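Olero bimanual control stack: progress report to Flovport
Reporting period ending 2021-08-12
Work package 3: contact-aware handover of small metal parts

1. Summary

The handover planner now runs on both arms from a single process. The old arrangement, with one planner per arm and a message queue between them, was retired in June. Key rings and key tags remain the test material, as agreed at the last review. Two deliverables are complete, one is late.
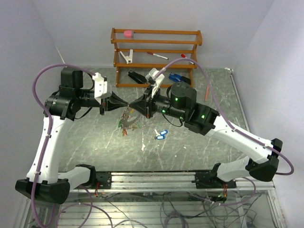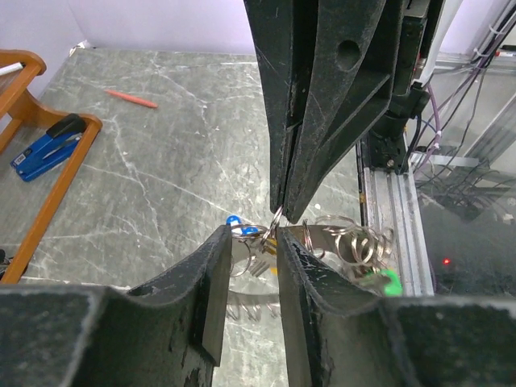 Olero test cell, key handling task: fixed camera (first) and wrist camera (second).

2. Planning

The two arms share one collision model, updated at 200 Hz. Until this period the fingers were modelled as boxes, and the planner refused any pose in which the tips came closer than the box margin. The boxes have been replaced with tapered hulls taken from the part drawings. Tip-to-tip poses are now reachable without switching off collision checking, which was the workaround noted in our previous report.

Planning time for a handover fell from 274 ms to 76 ms. Most of the gain comes from caching the inverse kinematics for the shared region between the bases. The cache has to be rebuilt whenever a base is moved, and the rebuild is still a manual command.

3. Perception

The wrist cameras are used for the final approach and the fixed camera for everything before it. Segmentation of the tags is reliable. Segmentation of split rings is not: overlapping rings are often returned as one object, and bright highlights on the metal break the outline. A ring held in the fingers is easier, as the search can be limited to the area below the tips.

Gronow supplied almost 2,000 labelled wrist frames for retraining. The labels mark each ring separately, but do not say which ring lies on top. We have asked for this to be added in the next batch.

The hand-eye calibration routine was rewritten and now reports its residual per camera. Previously a poor result on one wrist could be hidden by a good result on the other.

4. Control

Grip force is estimated from motor current. The estimate drifts over a long session and is reset between trials with the fingers open. The release condition on the giving arm was changed from a fixed delay to a threshold on the receiving arm's current. The threshold is set by hand for each object type.

5. Late item

The replay tool (deliverable 3.4) is not finished. Joint data and fixed camera video play back in step. Wrist video does not, owing to a clock offset in the Flenholm logging library. A patch is under test.

6. Next period

Finish the replay tool. Retrain ring segmentation on the Gronow frames. Make the cache rebuild automatic. No change to budget is requested.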